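Workshop > Hand Tools > Storage
Reading time: 2 minutes

Caring for Hex Keys and Small Tools

The Cenar household workshop guide recommends that hex keys be sorted before any other small tool. Lay them on a light-colored cloth, where both silver and gold finishes are easy to find.

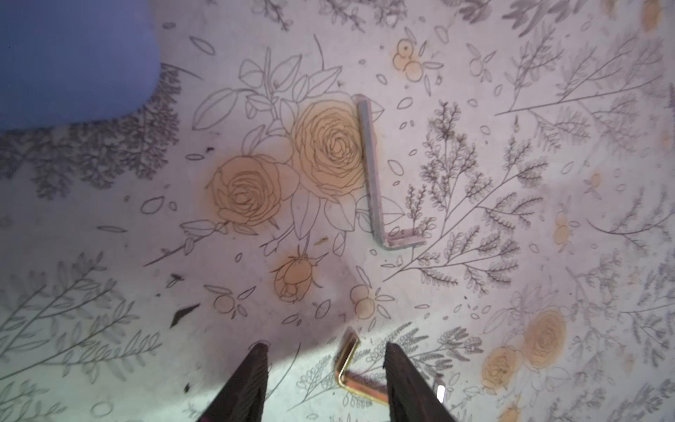

Wipe each key with a dry rag and check the ends for rounding. A worn key should be replaced, as it will damage the screw head.

Screwdrivers and pliers may share a divided tray with the keys. Keep the tray open until every tool has been returned.
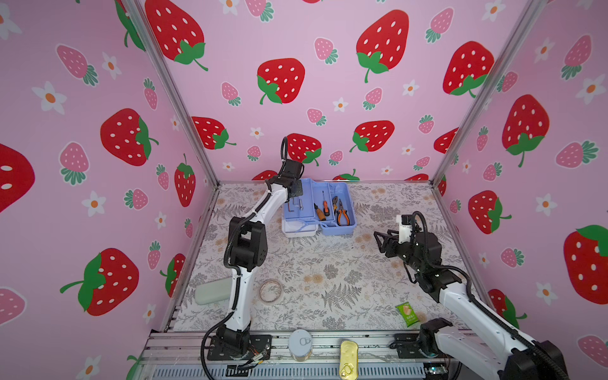

Tape and sponges should be stored separately. Drawers lined with felt will hold up to 14 small tools without crowding. Residents are asked to review their kits each October.

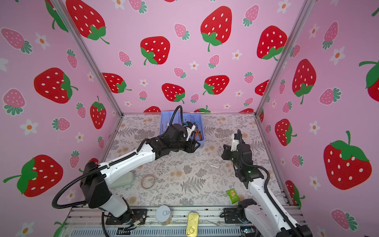

Patterned cloth on the work table, with strawberry wallpaper behind.

Questions may be directed to Dewanti Nair.

We use cookies to improve this site. Accept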